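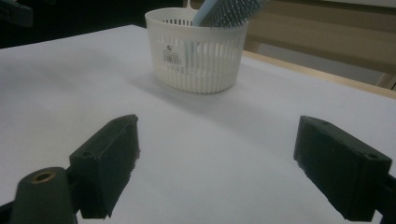 Refreshing the fingers on a hand-held gripper (and fixing the insert while you're at it)

Home Bench notes Parts Recording About

By Deisy Huanca
38 shares | 6 comments

If you've used a hand-held gripper for any length of time, you know the feeling. You squeeze, the fingers close, and the thing you were picking up does a little sideways shuffle before it comes along with you. For a while you blame your wrist. Then you look at the tips and the edges have gone rough, with those pale specks along the rim where the black has rubbed away, and the corners have started to chip. Time for a service!

I look after the hand tools at Butimside, and this is the routine I use on ours. We call the tool the Uibo. It has two fingers facing each other, a trigger in the handle, and a camera up above that looks out past the fingers at whatever's on the table. Yours may have another name and other screws but the general idea should carry over pretty well.

I do this every 125 recordings, or sooner if somebody drops it on the floor. (They do. I have.)

What you'll want on the table

A 2 mm hex key, a decent one, with corners that haven't rounded off
A spare pair of fingers, or your old pair if they only need a clean-up
A soldering iron with adjustable temperature and a flat or cone tip
A spare brass threaded insert
Fine sandpaper
A soft brush and a lint-free cloth
Isopropyl alcohol
A small dish for screws
A strip of masking tape and a pen

Clear yourself some white table. I like a plain pale surface for this because dropped screws show up on it, and because the fingers are black, so any wobble or crooked tip is a lot easier to spot against white. We keep the white slotted basket on the far side of the table, the one with the light blue brush sticking up out of it, and I leave it there as something to aim at when I do the test at the end.

1. Take a "before" picture through the tool's own camera

Don't skip this one. Set the tool down so the fingers are open as far as they'll go, with a bit of table between them, and save one still from the camera. Write the tool number on the tape and stick it on the handle.

You'll use that still later to put the new fingers back where the old ones were. Whoever trains on your recordings is counting on the fingers showing up in the same spot every time, and a finger that comes back slightly tilted is a nuisance for them – they can usually tell which week I changed something, and they let me know.

2. Power down and unplug

Turn off the recorder, pull the cable, and set the cable somewhere it won't drag the tool off the table. I hang ours over the back of a chair.

3. Look at the old fingers before you take them off

Run a fingertip along the inner faces. They should feel lightly textured all over. A slick patch means that area has polished itself smooth and won't hold small plastic things anymore. Check the squared-off tips for chips and check the lower corners as well, which take more of a beating than you'd think from being set down on the table over and over.

My rule of thumb goes like this. Rough edges but good inner faces, clean them up and put them back. Slick inner faces or a crack anywhere near the screw hole, swap them. Always swap both. I once put one new finger on with one old one and spent a whole afternoon picking things up crooked.

4. Remove the fingers

Each finger has a small round screw hole on its upper side, and that's your way in. Seat the hex key fully before you turn it. If it feels springy it's sitting on a bit of grit, so back it out, blow into the hole and try again.

Loosen the screw, hold the finger with your other hand, then take the screw all the way out. Left finger and left screw go together in the dish, right finger and right screw on the other side of it. They look the same but they've worn in differently, and if you're reusing them you want each one back in its own home.

If a screw refuses to budge, don't lean on it. Touch the soldering iron to the screw head for a few seconds, let it cool a bit, and try again. Somebody before you probably used thread lock.

5. Clean up or swap

For fingers you're keeping: go around the outside edges with the sandpaper, very lightly, just enough to knock off the fuzz. Stay off the inner faces!! I can't say that loudly enough. Then wipe everything with alcohol and let it dry.

For new fingers: do a dry fit first. Ours come from Munder in a bag of matched pairs and most of them drop right in, but now and then one has a little ridge along the back that stops it from sitting flat. Sand the ridge, wipe, try again. Keep going until it sits with no rocking.

6. Check the brass insert

Next to the left finger, down at the bottom, there's a black cylindrical mount with a rounded top and a brass-colored threaded ring set into it. That ring is easy to forget about because it's off to one side, and then one day you screw something into it and the whole ring turns along with the screw.

Thread a screw in by hand, just a few turns, and wiggle. A good insert feels like part of the mount. If it clicks, spins or leans, it needs to be reseated, so carry on to step 7. If it's solid, skip to step 8 and be happy.

7. Reseat a loose insert

Set the iron to 210 Celsius. That's what works on the black plastic we use for our mounts; yours might want it hotter or cooler, so try it on a scrap piece first if you've got one.

Clamp the tool so the mount points straight up. Rest the iron tip in the insert and let the heat do the job – no pushing, only the weight of the iron and your hand. After a little while you'll feel the insert go soft underneath and start to settle. As soon as the top is level with the plastic, lift the iron straight out and press something flat and metal on top while it cools. I use the back of an old steel ruler.

Leave it alone for 13 minutes. Yurani Correa taught me that number when I started here, and I have no idea where she got it, but every time I've gone poking at it sooner I've ended up with a tilted insert. So, 13.

If the hole is too chewed up to grip the brass, pull the insert, print or order a new mount and start fresh. Glue buys you a week at best.

8. Put the fingers back

Hold the left finger in place, start its screw by hand, and run it in until it just touches. Same on the right. Leave both a little loose for now.

Close the gripper slowly and watch the tips come together. Let them line each other up, and while they're touching, snug the left screw, then the right, then the left again. You want it firm but there's no need for heroics, it's a small screw going into a small part.

Open and close a few times. The tips should meet flush, with no light showing between them at one end.

9. Compare with the "before" picture

Plug the cable back in, power up, open the fingers all the way, and put the live view next to the still you saved in step 1. I flip back and forth between them. The two fingers should lean toward each other at the same slant as before, with the same gap of table showing in the middle.

One caution – if the old fingers were already off, you'd be copying a mistake. We keep a reference still for each tool in the Futex folder and I check against that as well. If you don't have one, make one today, right after this service, and label it.

Off by a hair? Loosen, nudge, snug, look again. It usually takes me a couple of goes.

10. Recalibrate the opening

Open fully, hit the "open" button in the recorder. Close fully, hit "closed." Then do it one more time, because the first closed reading after a finger change tends to come out wrong for me, on every tool we own.

If the closed reading is drifting, a finger is still settling against its seat. Back to step 8, and check for grit behind it.

11. Do a real reach

Now go pick something up. I start with the fingers open over bare table and reach for the basket, grab the rim, lift it a little, set it back down. A smooth rim like that one is a good test because slick inner faces slide right off it. Then I go for the handle of the brush, which needs a more careful angle.

Do it slowly a few times and then at normal speed. Watch the screen while you do it and keep your eyes off your hand, since the camera view is all the recording is going to keep.

Things that have gone wrong for me

The trigger feels stiff afterward. One of the screws is overtightened and pulling the finger against its bracket. Ease it off a touch.

The fingers meet at the tips but not farther down. The pair is mismatched, or left and right got swapped in the dish.

A clicking noise when you tilt the tool. Loose screw rolling around inside the handle. Please don't ask how long it took me to find that one.

Picture is hazy at the bottom. Alcohol smear on the lens. Dry cloth, small circles.

I try to do all of this on a Monday before anybody needs the tools. With new fingers and a healthy insert I'm usually done before my coffee's cold; with the soldering part in there, it eats up more of the morning. When it's finished, peel off the tape, write the tool number and "fingers changed" in the log, and drop the old pair in the scrap box so they don't wander back into the bag of spares.

Next up I'll write about swapping the trigger spring, as soon as the new ones get here.

6 comments | Share this page

Contact the bench | Copyright Butimside | Back to top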